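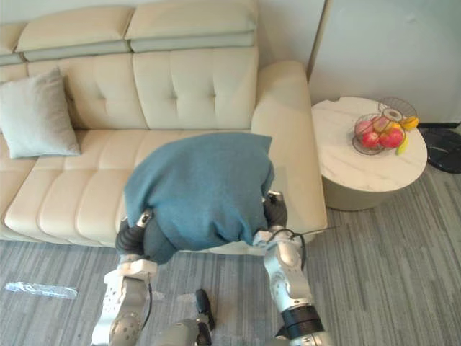

In-ho Yeo

Ticket 634: Closed schools showing as open, open schools showing as closed
Project: Flornbridge School Buildings Register
Software: Midard catalog, hosted by Tarkum
Status: Resolved, with one leftover

Reported
A reader wrote in to say that, according to our register, Hyun Street Elementary is still taking pupils. She went there as a child and would like to know who is teaching them, given that the building has been a carpet showroom for most of her adult life. I checked. The page gives an opening year, a list of principals and an enrollment figure, and where the closing year should be there is a small cheerful dash. The map pin is green. Green means open.

The closing year is in the record. I typed it in myself in August and can see it in the edit form right now, looking smug.

Tried, Thursday morning
Reloaded the page. Cleared the browser cache. Used a different browser. Used my phone. Saved the record again without changing anything, which the help page recommends and which did nothing.

Then looked at other schools. East Flornbridge Junior High closed in the same round of cuts and displays fine. The old brick high school displays fine. The two-room school by the grain elevator is listed as closed, reopened, and closed before it was built.

Sent to Tarkum support with screenshots.

Reply from Tae-yang So, Tarkum support
Thanks for the details. Could you tell me whether the affected schools were entered by hand or came in with the spreadsheet import? Also, does the record have anything in "Later use"?

My answer
Imported, every one of them. And yes, all the bad ones have a later use: carpet showroom, division offices, apartments, a church, a different church. The good ones were torn down or are still schools. I had not noticed this and would like it on the record that I was about to.

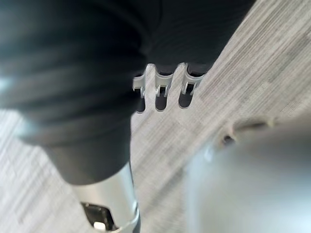
The import is where it went wrong. Our spreadsheet had one column for dates, written the way the original compiler liked to write them, so a cell might say "opened 1000 feet north of present site, moved, closed, sold to division." Midard wants separate boxes for opened, closed and reused, and the import split each cell wherever it found a comma. Think of that light gray plastic bracket, with its three rounded slots side by side and the leftmost partly hidden by the dark fabric: one date per slot is the idea, and our first slot was the one you couldn't quite get at. If a cell began with anything other than a year, the opening box took the words, hid them, and pushed everything else along by one. The closing year ended up under "reused," and the page, finding no closing year, drew its dash and its green pin.

Hyun Street was worse. Because I had typed the closing year by hand afterward, the record held two, and Midard deals with a disagreement by showing neither.

Fix, in order
1. Export the whole register. Keep a copy somewhere you won't edit it by accident.
2. Sort by "Later use" and pull out every record with something in it. We had roughly 20.
3. In each one, open the hidden notes box (small arrow next to the opening year) and cut the words out of it. Paste them into "Building history," where they belonged all along.
4. Move the years back one box to the left.
5. Save, then ask Tarkum to rebuild the map. Saving alone leaves the pins as they were.

Tae-yang ran the rebuild after lunch. Hyun Street is closed again, with a gray pin and a carpet showroom. I wrote back to the reader, who replied with the name of a principal we had left out.

Leftover
The two-room school still closes before it is built. Tae-yang thinks this is the import. I have been through the school board minutes and think it may be the school board. Splitting that into its own ticket.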